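Colero Entrance Matting System

The Colero system is supplied by Fuklow for the entrances of offices, schools and clinics. It consists of a recessed base tray and removable wiper strips, which hold back grit and moisture before they reach the interior flooring. The system may be fitted beside hard or soft floor finishes, in pale or dark shades. 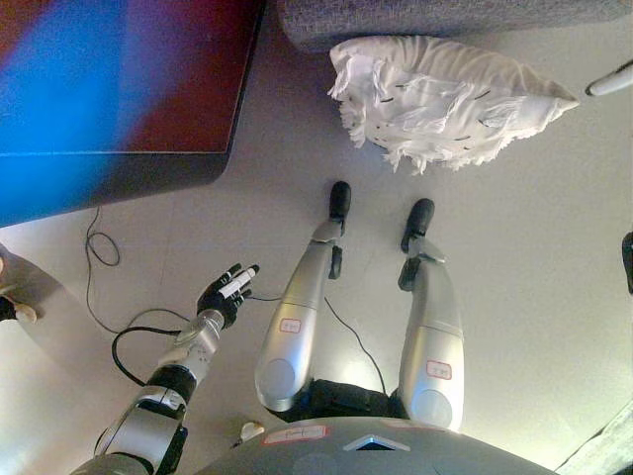
Light floor surface, seen from above.

Strips are available in charcoal, slate and sand. The standard tray accepts up to 80 strips and is delivered with corner pieces and a lifting key. Trays for curved or angled doorways are made to order at the Doãn workshop — drawings must be approved in writing before production begins.

Routine care requires vacuuming only. Strips should be lifted and rinsed when soil is visible in the tray, then left to dry flat. Solvent cleaners must not be used. 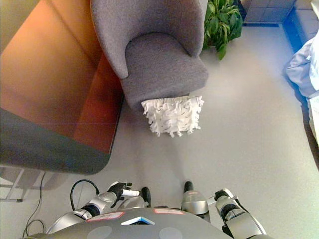
Arnell Catalog of Interior Fittings Issue 7 Page 5

Replacement strips are sold in packs of five and fit all earlier Colero trays, with the exception of the shallow model withdrawn in November. The warranty covers the tray and corner pieces. Strips are treated as wearing parts and are excluded.

Requests for samples and made-to-order trays should be addressed to Tươi Nghiêm, Product Office, Fuklow.

Product information revised February 2026.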